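Category: Course Materials / Early Childhood Program / Handouts
Shares: 30 | Comments: 2

Zostcombe Institute of Early Learning
Handout 4: Sorting Activities and the Care of Loose Materials
Course lead: Thandeka Mabuza
Seminar groups: Shireen Ngcobo, Edgardo Soriano

1. Purpose of the session

Students are expected to plan, set out and lead one sorting activity during the placement term. The handout covers the choice of materials, the arrangement of the table and the writing of the sorting rule. It should be read before the seminar, together with pages 3 to 11 of the Rumden course reader.

Sorting is taught in this program as an early form of classification. A child who places a ball in one box and a soft toy in another has made a decision about what belongs together. The decision may differ from the adult's, and students should record it as the child made it.

2. Materials

A mixed collection is preferred to a matched set. Items should differ in more than one respect, so that the same collection can be sorted again under a new rule. Balls are especially useful. They share a shape but vary in color, size and surface, and a child who has sorted by color may be asked to begin again by touch.

Receiving boxes should be plain in form and clearly different in color. A hole in the top of each box is recommended for this exercise – the child has to commit to a choice and let go. Students should check before the session that the largest item intended for a box will pass through its hole.
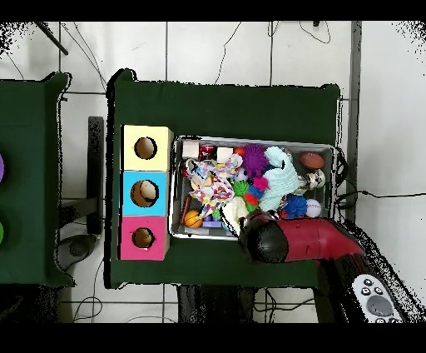
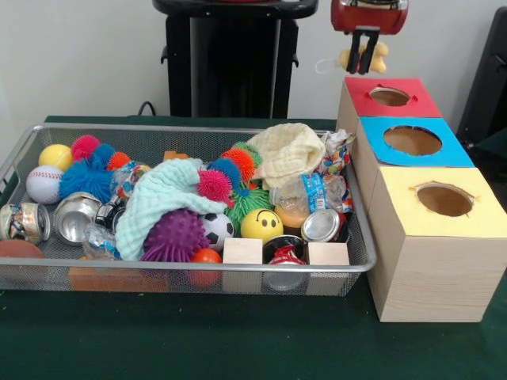 Mixed toys set out with three colored boxes, each with a round opening in the top.

3. Arranging the table

a) Place the collection in one shallow container. Items should not be spread across the table at the start.
b) Set the boxes to one side, close enough to be reached without standing.
c) Use a plain table surface or a plain cloth. Patterned coverings make small items harder to find.
d) Household items such as cans or bottles may be added for a second round. Any item with a sharp edge is to be removed before children are admitted.

4. Writing the rule

The rule is to be stated in one sentence, using words the child already knows. "Balls go in the blue box" is acceptable. "Spherical items are to be separated" is not.

Each plan must include one item that does not fit the rule neatly. A football is the usual choice in seminar, as children often disagree on whether it is a ball like the others. Students should allow the discussion to run and should not settle it for the group.

5. Observation record

Complete one sheet per child. Note the first item chosen, any item moved from one box to another, and the child's own words where possible. Sheets are limited to 180 words. Longer records will be returned for shortening.

6. Submission

Plans are due in Room 132 by noon on the last Friday of teaching in December. Questions on placement should be sent to Precious Mtshali.

Tags: sorting, classification, play materials, placement

We use cookies to improve your visit to this site. By continuing to browse, you accept our cookie policy.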